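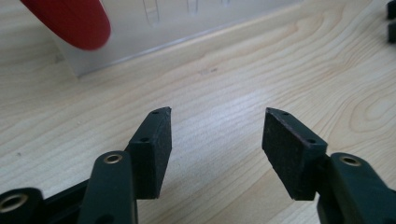
Kapitel 7
Vormachen statt programmieren

Als ich meinem ersten Roboterarm beibringen wollte, einen Becher umzustellen, habe ich zwei Wochen lang Koordinaten getippt. Dann kam meine Kollegin Mariama Odoi ins Labor, nahm den Arm einfach am Handgelenk, führte ihn einmal zum Becher und zurück und ging wieder Kaffee holen. Ich war ziemlich beleidigt (und ziemlich beeindruckt!).

Um genau diese Art des Lehrens geht es jetzt. Wir schauen uns zwei Wege an: Beim ersten führt ihr den Arm direkt oder nehmt einen Handgreifer und macht die Bewegung selbst vor. Beim zweiten sitzt ihr ein Stück entfernt und steuert den Roboter über Joystick oder Leitarm, also per Teleoperation. Beides klingt nach Spielerei, und ein bisschen ist es das auch – bis man die zehnte Aufnahme ansieht und merkt, dass man jedes Mal anders zugreift.

In Abschnitt 7.1 klären wir, was eine Demonstration überhaupt enthält: Wo war der Greifer, wie weit war er offen, und wann ging er zu? Abschnitt 7.2 dreht sich um die Fernsteuerung und die lästige Verzögerung. Danach nehmen wir uns den Datensatz Jurnen mit seinen 600 Vorführungen vor. Bartosz Krawczyk hat ihn mit mir aufgenommen, und ja, meine Fehlgriffe sind alle noch drin.

Kapitel 6 solltet ihr vorher gelesen haben, vor allem den Teil über Koordinatensysteme.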